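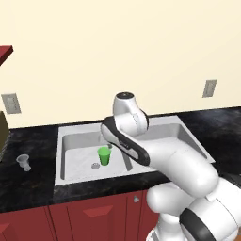
Why does a kitchen sink start to smell when it looks perfectly clean?
The smell nearly always comes from the drain, where grease and food scraps line the pipe well out of reach of a sponge.

MELLCOMBE – Cernus, the household products company best known for a descaler that smells of vinegar and regret, will bring its first drain cleaner to stores in March. Ivance is an enzyme powder for kitchen drains. It goes in at bedtime with a cup of warm water and is left alone until morning, a schedule the company believes most customers can manage.

The product was tested in 298 homes over one winter. Households used it once a week and kept a diary of slow drains, odors and arguments about whose turn it was. The third category was not requested, but it filled the most pages.

"People will polish a faucet until they can see their teeth in it and never give the drain a thought until guests are due," said Ishbel Drummond, head of product at Cernus. "We would like to be thought of a little earlier than that."
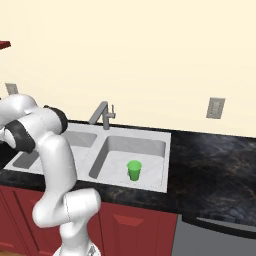
Double sinks got a formula note of their own. Two basins usually share one trap, so a single dose in either side is enough. Testers who treated both sides did no harm, beyond running out of powder sooner, and the sales department has asked us not to discourage them.

Ivance is unscented. An early version had a pine fragrance, which was dropped after developer Obinna Akande took it home for a weekend. "It smelled like a forest where something had gone wrong," he said.

The powder is not meant for a drain that is completely blocked. For that, Cernus recommends a plunger, and after the plunger, a plumber.

Ivance comes in a cardboard tub with a 4-gram scoop and will sell for $12. Store buyers can request samples through the Cernus trade desk, which answers email within 72 hours – sooner if the subject line is polite.

Press contact: Jarmila Pešek, Cernus, Mellcombe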